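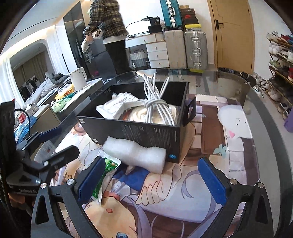
Page last changed: Saturday, 16:41

Repacking a device in its original carton for return

Posted by Barrett Yazzie
Section: Parcels and returns, Tromville

I am required to send a small network device back to the supplier, Planbridge, and the terms state that all accessories must be returned in the carton in which they arrived. The carton is the black one, now open on my glass-topped table. The grey cable has been folded into long loops and knotted round the middle, and it still rises above the back rim. The cream-coloured coil in clear plastic is underneath and behind it, and the crumpled white package with the barcode is to the left. I have not yet found a place for the roll of white padding or for the green and white packet.

I should be grateful for advice on two matters. In what order should these articles be packed so that the flap will close? May the padding be left out if it does not fit? The carrier, Runik, applies a limit of 48 cm on the longest side, and the carton is well within it.

Yee-man Mak
Member, 2,000 posts

The knot should be undone first. A thick knot takes up more height than the cable itself, and it places a sharp bend in the cable at the point where it is pulled tight. Lay the cable in flat loops no longer than the inside of the carton and secure them with a loose paper band or a soft tie.

The following order is suggested:

Device, if it travels in the same carton, flat on the base.
Coil in its clear plastic, beside the device.
White package, smoothed out and laid flat against one wall.
Cable, in flat loops.
Padding, unrolled and spread over the whole.

The padding should not be left out. It may be divided and placed at the ends if a single layer proves too thick. The flap must close without pressure; if it springs open, the contents should be taken out and laid again, and tape should not be used to hold it down. Any label on the outside of the carton should be left uncovered, as returns desks commonly check it against the order.

A plain outer carton is also advisable. Runik measures the outer carton, and the limit should therefore be checked again once it is closed.

bakilana_post

Just put the cable in first and push. Mine went back like that in September and the refund was paid.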